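Robot Safety and Fault-Finding
Week 2 handout: the door that was always shut
Drurkthorpe, Thursday, June 28, 2018

Welcome back, everyone, and thank you for the thoughtful questions after last week's session on emergency stops. A good many of you asked what happens when the stop itself is fine but the thing that ought to trigger it has gone quiet, and that suits me very well, as it's the fault I had hoped to spend this week on.

We'll be working through a run made in Condiro, our simulator, with the arm driven by the Husar controller and everything recorded by Dostero. The task is a plain tabletop one. The arm has to work around a dark bowl, with a small bottle and a knife also on the table at the outset, and the rule (please underline it) is that the arm must hold still whenever the door to the room is not fully closed. 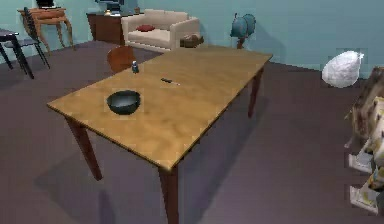 What went wrong

The run was marked as a pass. The arm finished its task, the report came out green, and it sat in the archive from January until somebody comparing the camera record with the log noticed that the two didn't agree. According to Dostero the door was closed for all 96 seconds of the run. The room view had a different story to tell, and I'd like you to look at it before you read on. 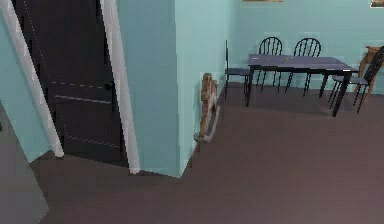 Room view, with the door slightly ajar and the dining table beyond.

Now, a door open by that much doesn't look like a great deal, and I can well imagine someone waving it through. But the rule says "fully closed", and it says so for a good reason: in a real room, a door standing ajar may mean that a person is on the way in. The arm should have held. The controller went on accepting movement commands, and it did so quite properly by its own lights, as the door signal it was reading still said "closed".

The cause was a small one, as they so often are. The door signal was read once, when the run was loaded, and the stored value was then sent out again around every 65 milliseconds with a fresh time stamp. Our watchdog checks only that a message has arrived recently. It saw a steady stream of new messages and was perfectly content - and the value inside them was as old as the run.

Working through the record

Take these in order, in pairs if you can.

Step 1. Open the log at second 19 and write down the door value, the controller state and the last movement command. Keep these in three separate columns, please, or you'll be in a dreadful muddle by the end.

Step 2. Go through the table view and note where the arm is over the table and where the bowl is in relation to it. Don't guess at speed from a single still. Take that from the joint readings.
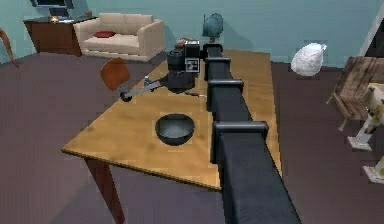

Step 3. Compare the door value in the log with the door in the room view, moment by moment, and mark every place where they differ. For each one, say what the controller ought to have done.

Step 4. Suggest a test that would have caught the fault before the run was ever filed. One sentence will do, though I'm always happy to read two.

A word about agreement 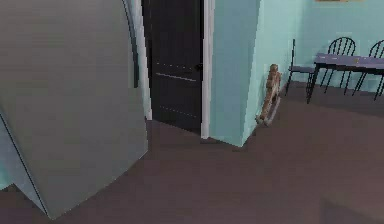
A stuck signal is a troublesome fault to find by spot checks, and I want to dwell on that a little before you go off and write your tests. If the stored value happens to match the true one at the moment you look, everything appears to be in order. Take the still just before this paragraph: the dark door is closed, the log says "closed", and a tester who checked only that moment would tick the box and go and put the kettle on. I did very nearly the same thing myself when I first went through this record, so there's no shame in it. A proper test has to make the signal change - open the door on purpose, confirm that the value follows, confirm that the arm holds, then close it and check the whole lot again.

For next week, please bring your columns from Step 1 and your suggested test. If Condiro refuses to load the run, restart Dostero first and then try again. Reading for the session is the chapter on watchdogs, particularly the part on the difference between a fresh message and a fresh measurement.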